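Ticket 992
Subject: White paper on the work table will not lie flat
Opened by: Ville Miettinen
Area: Gistel office, back room, by the bookshelf
Priority: Low (was High, see below)
Status: Closed, with a grudge

Ville Miettinen, 8:40 am
The paper cover on the work table has come up in ridges again. I put a mug down on one yesterday and the mug made its own decision. Please can somebody from facilities either flatten it or tell me it's meant to be like that. I've set this to High as it involved coffee.

Upendo Mugo, 9:15 am
Changed to Low. The coffee was on your own trousers, which we don't cover.
What paper is it? If it's the Pikska roll, that is 550 mm wide and the table is wider, so whoever laid it had to overlap the sheets. Overlaps creep. Have you tried pulling it tight from both ends?

Ville Miettinen, 9:32 am
Pikska roll, yes. Pulled it tight from both ends. I now have the same creases, pointing the other way.

Upendo Mugo, 9:50 am
Try tape along the join. Clear tape, second drawer. One long strip, pressed down from the middle outward, not a dozen little bits like last October.

Ville Miettinen, 11:05 am
Tape done. One strip, near the middle. It holds the join very nicely and has moved the problem to everywhere else. There are folds now where I'm fairly sure there was only table before.

Sólveig Arnardóttir, 11:20 am
Joining because I can hear the smoothing from my desk. The folds are from storage. Someone took the sheets off the roll, folded them up "to save time later" and put them under the binders. You can't smooth out a fold that spent the summer under Vigfúsdóttir's complete correspondence. Iron it or use new paper.

Ville Miettinen, 11:24 am
I'm not ironing a table. 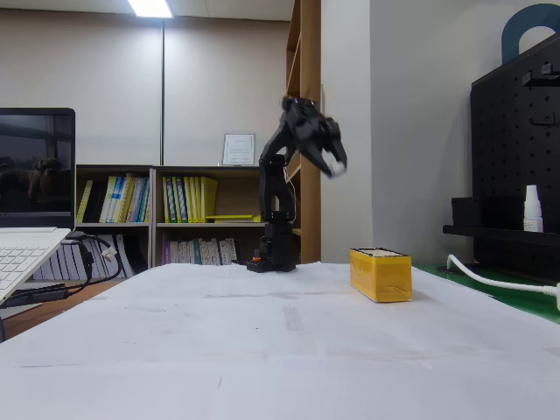 Sólveig Arnardóttir, 11:41 am
You take the paper off the table first, Ville.

Upendo Mugo, 11:58 am
Let's not iron anything. The last iron in this building went back to Cedine with a note attached. Weights overnight are the usual fix. Books will do, and you have a whole bookshelf right behind you.

Ville Miettinen, 1:10 pm
Which books? The binders have rings, so they rock about and leave a dent of their own. I tried one of the green ones over lunch and got a dent.

Sólveig Arnardóttir, 1:16 pm
The white ones on the lower shelf. They haven't been opened since we moved in, so it'll be a treat for them. Leave the flat yellow book where it is, Kimutai is using it. And don't use the framed certificate as a weight - I'm writing that down because I know who I'm talking to.

Kimutai Tanui, 1:45 pm
I am using the yellow book, thank you. Also, if the paper is coming up, the laptop has to move, and its cables are behind it in a state I would describe as historical. Label them before you pull anything. Last time it took me 29 minutes to find out which one was the charger.

Ville Miettinen, 4:55 pm
White books are down on the worst of it, laptop moved, cables labeled with the leftover tape. Leaving it overnight.

Ville Miettinen, 8:35 am, next morning
Result: the paper under the books is flat. The paper between the books is not. I have made a relief map.

Upendo Mugo, 9:05 am
All right, new paper. Hermenegildo, do we have any of the wide stuff?

Hermenegildo Medrano, 9:40 am
Yes, in the stockroom, the 2000 mm roll. It's been there all along. It would have covered the table in one piece with no join. I assumed there was a reason you weren't using it.

Ville Miettinen, 9:42 am
There wasn't.

Hermenegildo Medrano, 9:44 am
Bring a second person, it's heavy. And keep it rolled until it's over the table.

Upendo Mugo, 10:30 am
Closing. Resolution: replace with wide roll, one sheet, tape at the underside only. Books to go back on the lower shelf in the order they came off. Sólveig has the order.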